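January, evening

Up at six, cold in the kitchen, toast and the last of the plum jam. I left the car at home because of the ice on the hill and took the bus, and I was at Jornavis before the lights were on in the corridor. Coffee machine still broken. I had brought a thermos.

The job for the day was the object shelves. They have been getting worse since the fall and I had promised to get through them before the end of the month. The list says there should be 331 things in the store. I had my doubts about that number and wanted to know the real one. I started on the left, top shelf, with the kitchen things, and put each one on the table, found its line on the list and checked it off. Sponges, measuring cups, a whisk with a bent handle. A few things had lost their labels. I wrote new ones in pencil first and went over them in ink after lunch.

The soft things took the most time. They pick up dust and hair, and some of them smell of the cupboard. I put the worst in a pillowcase and took them down to the sink. Warm water and dish soap, two rinses, then a squeeze in an old towel. They were still damp at four, so I spread them on the rack by the radiator and turned it down a notch so nothing would scorch.

The bone-shaped one I didn't wash. It was in the big metal bin with a few other things and I left it there. It is on the list as "bone, blue," which is wrong, it's more of a blue-gray, and I changed the line. The rough patches at the ends I put down in the condition column, along with a note to look at the seams next time I have it on the table.

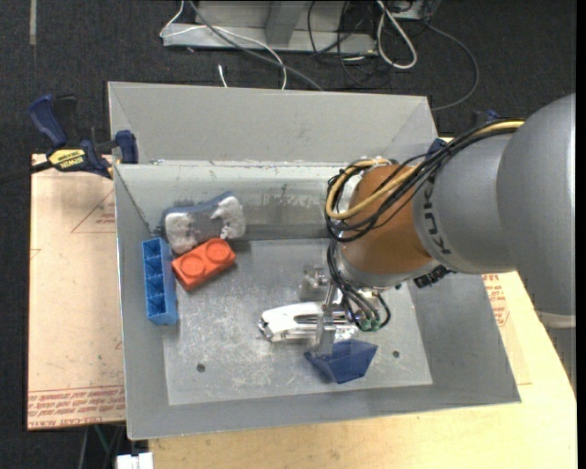 Lunch was soup from the place across the street, lentil, too salty. I ate it at the window and read the Stevanen catalog. They have a new section of garden things, small trowels and plant labels and so on, and the prices are fair. I marked a page. Magalhães still owes us the replacement for the box that came crushed in November. I wrote to them again and kept it short.

After lunch I did the hard plastics. These are easy to clean and hard to name. Half of them are pieces of something, and whoever wrote the first list put down whatever came to mind, so there are lines like "blue part" and "other blue part." The dark blue one with the flat sides and the pointed end is now "blue plastic, faceted, one pointed end." It's long but I can tell it from the rest. I spent some time deciding whether to sort by color or by shape and went with shape, because two people never agree on what is green.

The floor of the bin is scratched all over and worn bright in patches, and I don't think any cleaner will do much about that. The smears on the back wall might come off. I put it on my sheet for tomorrow with a question mark and a reminder to buy the soft kind of scrubbing pad. The last ones were from Ralham and came apart after one use.

By half past four I had the whole list done except for the bottom shelf, which is only tape and empty boxes. Of the 331 there are 39 I can't find. Some of those will be in drawers. I know there are a few on the windowsill upstairs because I have walked past them every day. Then I had 9 things in front of me that are not on the list at all, one of them a very nice wooden lemon squeezer. I gave them new lines at the bottom and left the date column blank.

I broke a mug. It was the chipped one, from the kitchen shelf, and it rolled off the table when I moved the towel. Swept up, bagged, crossed off. So make that one more to replace.

The bus home was late and full. I stood most of the way with the catalog in my coat. Rice and eggs for supper, and I called the landlord about the bathroom fan, no answer. My hands are dry from the dish soap and I can't find the cream, which must be in the other bag.

Tomorrow: windowsill upstairs, scrubbing pads, turn the soft things over on the rack. Ask if there is a spare set of clear boxes, the 4 I have are full. Take a proper lunch.

Snow again after nine. I put the shovel inside the door.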